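# Etside cell: grip loss during steamer unloading

Zübeyde Akgül opened this fault after the left arm lost grip force four times in one shift at the Etside cell. Each time the fingers opened with no command in the log. The controller raised code 3922 and kept the arm moving for 700 ms before it stopped.

The task is bun transfer from steamer to plate with two arms.

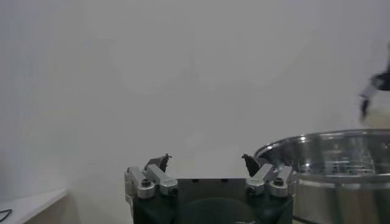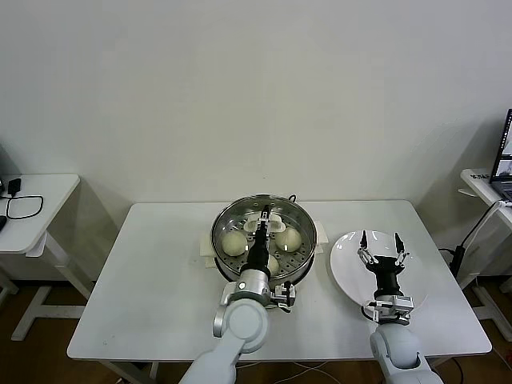
*Two-arm steamer task, Etside cell. First: a gripper with its fingers open, steamer at right. Second: four buns in the tray, plate still empty.*

**Status.** Tarık Çınar swapped the gripper cable in May and the code came back within two days. The fault followed the gripper to the Vitside cell – the controller is ruled out.

**Safety.** A stop delay of 700 ms is too long next to a hot pot. Until the firmware is patched, run at reduced speed and keep hands off the table while either arm is enabled.

**Open.** Heat or steam getting into the finger encoder. No test done yet.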